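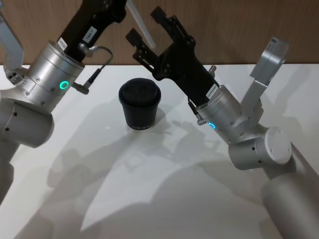 Parish history notes again, sorry for the gap. Finally got to the October letters at Starkcombe, the ones the old vicar sent home while they were raising money for the roof. He needed 1250 pounds and had 346. Grumbles on every page. Says the tea after evensong was the only thing keeping people coming. His sermons ran long and he knew it. One letter just lists the hymns he'd like banned, eight of them, wich made me laugh out loud in the reading room. Still 505 pages to get through.

Typed up the first batch last night. Handwriting awful. Might be "grace", might be "grass".

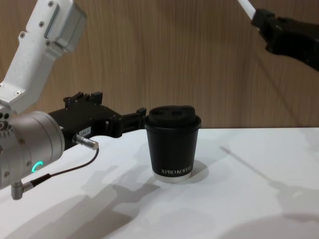 Rutilio Quezada wrote back that it has to be grace, as the next line is about the harvest supper and he always said one before it. Fair enough. Changed it. More when Ive done the Lent ones.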